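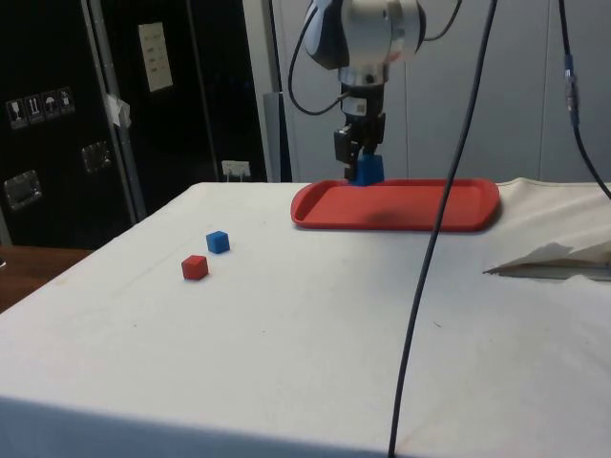 学生ロボットクラブ「Letport」が秋の競技会「Fiditz」に向けて取り組んでいるのは、決められた品物をつかみ、指定の場所へ移す課題だ。代表を務めるOľga Jurčoさんに、活動場所の実習室で話を聞いた。練習台には白い布を敷き、赤いトレーを置く。アームが青いキューブをトレーの奥の縁あたりまで運ぶ間、手前の布の上には青と赤のキューブが一つずつ並んでいる。「動作としては地味です。見学に来た新入生には、これだけですかとよく言われます」とJurčoさんは話す。

クラブの部員は14人。機械科と情報科の学生が半々で、今年の2月に今の課題を選んだ。最初の1か月はアームを動かさず、座標の取り方と非常停止の手順だけを練習したという。「早く動かしたい人には退屈だったと思います。私も1年生のときはそうでした」

制御プログラムは部内で「Hung」と呼ばれている。初期の版がよく途中で固まったことからついた名前で、直った後もそのまま残った。試行の記録は全員が同じ表に書き込む。8月17日の時点で3,488回分がたまっていた。夏休み前の目標は3,000回だった。「回数を増やすこと自体に意味はないんですが、失敗の欄を読み返すと、同じ時間帯に同じ人が同じ間違いをしているのが分かります。私の場合は昼食の直前でした」

難しいのはつかむ動作より、置く動作のほうだとJurčoさんは言う。指を開く高さが数ミリ違うだけで、キューブが傾いたり、指に引っかかったりする。担当の2人は意見が合わず、下降の速さをめぐって長く議論した。結局、トレーの手前で一度速度を落とす案に決まった。「時間は損をします。でも競技会では置き直しのほうが減点が大きいので」

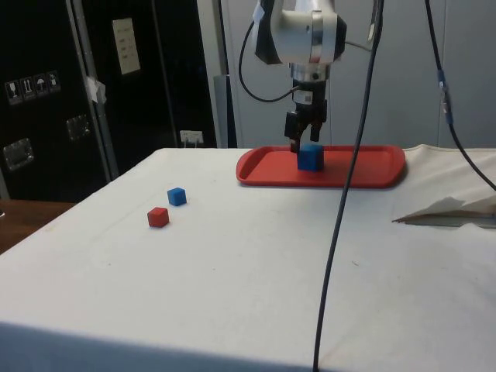
トレーの上の青いキューブとグリッパー。Letportの練習台で

競技会の規則では、品物の色と置き場所の組み合わせが当日まで知らされない。そのためクラブでは、指示を出す係と操作卓に座る係を毎回入れ替えている。昨年の大会では操作を一人に任せきりにし、その部員が体調を崩して棄権した。

部品代の一部は地元の機械加工会社Grerolleyが負担している。社員が月に一度来て、図面の描き方も見てくれるそうだ。「図面の直しは厳しいです。寸法の入れ方だけで半日かかったこともあります」

Jurčoさんは今年度で引退する。後任はまだ決まっていない。次の練習では、キューブを置く位置を変えて、もう一度記録を取り直す予定だという。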